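About Zolcombe

Home / Our cloths / About us / Returns

We print famous paintings on tablecloths. It's a small trade and we have been at it long enough to have opinions about hems.

Zolcombe started in the back half of a curtain shop on Danladi Street, with one secondhand printer and a bolt of cotton that had been ordered by mistake. The first cloth was a bowl of fruit. Our idea was that people would put a real bowl of fruit on top of it, and two of them did. The rest of the bolt went on water lilies, which sold out by the end of September and paid for a second printer. We have been grateful to ponds ever since.

These days we work out of the old Brornumley laundry, which has high windows, a floor that slopes toward the drain, and enough room to lay a long cloth flat while it's being checked. Checking is most of the job. A print can look wonderful coming off the roller and then turn out to have a pale stripe running through somebody's haystack. Those go in the seconds bin and come up for sale every spring, stripe and all, at a price that reflects the stripe.

Last year we shipped 3,482 cloths. Of those, 378 came back, mostly for being the wrong size, and we would like to take this opportunity to mention the measuring guide. It's on every product page. Measure the table, add the drop on both sides, and please don't go by what you remember the table being. Tables shrink in the memory.

What we make

Everything is cotton, woven by Prinel to a weight we argued over for most of a winter. It's heavy enough to hang properly and light enough to go through a household washing machine without sounding like a body. Wash it cool, inside out if you can work out which side that is on a rectangle, and iron it on the back.

We print 41 paintings at the moment. The list changes when we get tired of one, or when you do. Battle scenes have never done well at dinner. Snow does well in July. We once offered a very large, very brown portrait of a burgher, and sold more than 1,191 fewer of them than we had planned.

The steady favorite is Starry Night Over the Rhône. It has the deep blue sky and the yellow stars, then the orange and red lights of the town strung across the middle, with their reflections running down through the dark water in long streaks. It suits people who spill things. It's also the one that most often escapes the dining room. We sell it for dinners, and then we hear that it's in the sewing room, or out on the porch, or spread over a bed with somebody's cat in the middle of it. We used to put a line on the label about this being a table linen for occasions. The label now gives the washing temperature and leaves the occasion up to you.

Where to find us

The shop at the front of the laundry opens at 10 in the morning and shuts at 4, or when the light goes. Ring the bell twice – the first ring only wakes it up. Samples are free, and we'll cut you a piece of sky or a piece of river but we can't promise you a particular star.
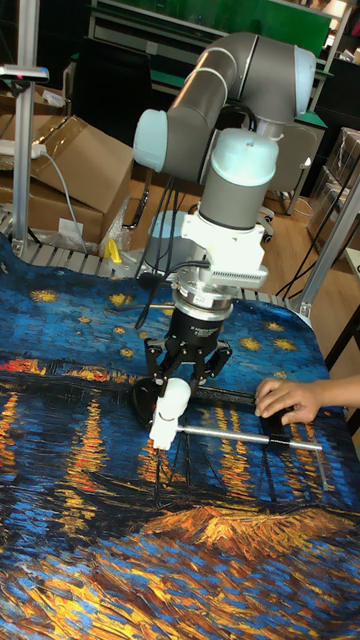 One customer wrote to tell us that she bought the Rhône for her mother's birthday, has since used it for jigsaws, tax returns and repotting a fern, and would like to know whether we do matching napkins, as the river is the only part of her house that still looks clean.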